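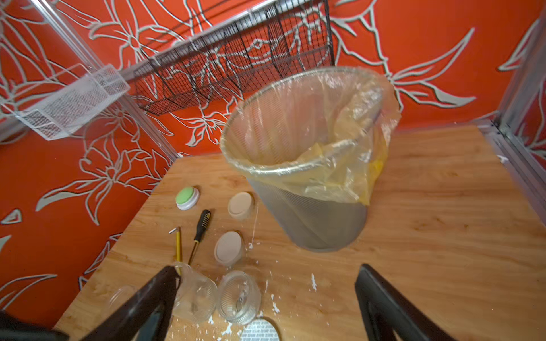
A gray mesh wastebasket with a bag in it, above a wooden tabletop.

Thu 20 December

Imke Janssen has heard that you can make good fudge in a microwave in five minutes. She has been told this by neighbors, by her sister-in-law, and by a good number of the people who sign up for her candy class in Ridton. I told her the same thing when I called to set up this interview. I had made a batch the night before and was fairly pleased with it.

"Bring it with you," she said.

I did. She cut a corner off with a butter knife, ate it slowly and asked what was in it. Chocolate chips, a can of condensed milk, vanilla.

"Then it's thick chocolate milk," she said. "It tastes fine. I'd eat another piece. But fudge is cooked sugar, and you didn't cook any sugar."

I pushed back a little. If it tastes fine, and the kids can stir it, and it sets up in the fridge, who cares what it's called? Janssen said she doesn't much care either, except that people come to her class convinced they already know how to make fudge, and then they're upset when the real kind goes grainy on them. She would like the two recipes to have different names.

Her own recipe came from Edeltraud Bauerfeind, who ran the candy counter at Londinen for years and taught Janssen to make fudge with no thermometer, dropping a little syrup into cold water and feeling it between her fingers. I asked if that really works. I've tried it twice and both times all I learned was that my fingers were cold.

"It works if you've done it as often as Edeltraud," Janssen said. "I use a thermometer. I think she was a bit ashamed of me."

She isn't sentimental about old methods in general. The marble slab? "Nice to have. A metal pan does it." Beating by hand with a wooden spoon until your arm gives out? She does it that way, but she admitted that Till Meinecke, who teaches the other evening class, uses a stand mixer on low and that she couldn't tell his from hers when he set out both on one plate. She guessed wrong and is still annoyed.

What she does insist on is leaving the pot alone. Once the syrup is boiling, no stirring. Once it's off the heat, no stirring until you can hold your palm against the bottom of the pot. I asked how long that takes. She wouldn't give me a number. "It depends on your pot and your kitchen. Recipes that give you a number are guessing."

We got onto gadgets. Prernen sells a nonstick fudge mold with a lid for $49, and I wanted to know if there's any reason to own one. Janssen turned the question around and asked what I thought the lid was for. I said I had no idea. "Me neither," she said. She lines a loaf pan with parchment, and that holds her usual batch, which she cuts into strips 6 across.

I was less convinced by her view of flavorings. She won't put anything in but vanilla, butter and sometimes walnuts, and she called peppermint fudge "toothpaste." I like peppermint fudge. So does Ludger Wunderlich, her longest-running student, who was washing pots while we talked and said so, without turning around.

"Ludger puts marshmallows in his," Janssen said.

"Five," said Wunderlich. "Chopped."

I went home and tried her recipe. The first batch was sandy, and I know why, as I stirred it early to see if it was ready. The second was good, smooth and a little crumbly at the edges. My kids tried it next to the microwave kind and preferred the microwave kind. I called Janssen to tell her.

"How old are they?" she asked. "Give them the walnuts next time. Then there's more left for you."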